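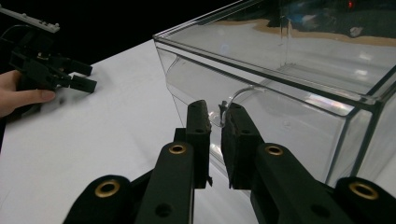

3 July 2026
Bench notes, clear storage boxes

Started on the replacement boxes for the small parts shelf. Working on the white table again, as the tabs on the sides are easier to find against it than on the dark bench. The box on trial is the large clear acrylic one from Cinon, order line 478. The Druner boxes are still in their wrapping and can wait.

Points to settle before we order more:

Side tab. Small, curved, transparent, standing out from the wall in a loop. Handy for pulling the box forward on the shelf. My concern is the join with the wall, where all the load goes when a full box is dragged. The old boxes from April failed at that point. Lift from underneath once there is anything heavy inside.

Shelf fit. Bay depth is 148 mm more than the box needs on paper. To be checked with the back strip fitted, not taken from the drawing.

Cleaning. Soft cloth and plain water only. No solvent wipes near the seams. The Nevura spray is for the glass doors and should stay in that cupboard.

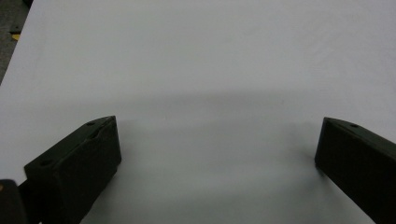

Table surface: keep it bare for this work. Grit marks acrylic quickly and the marks do not polish out well by hand. Wipe down before a box is set on it, and slide nothing. Shadows on the white top make fine scratches hard to judge, so inspect the base under the side lamp with the box tilted.

Labels go on the short side, top left, clear of the tab. Paper labels for now. The Ebihara film ones leave residue, and I have not found a way of removing it that I would use on acrylic.

Budget line stands at 2,739 for the whole shelf, dividers included. Lids are priced separately and are not in that figure.

Open: divider spacing, lids or no lids, whether the lower bay takes 2 boxes side by side. Shelf drawing is in the blue folder, old revision, needs the back strip added.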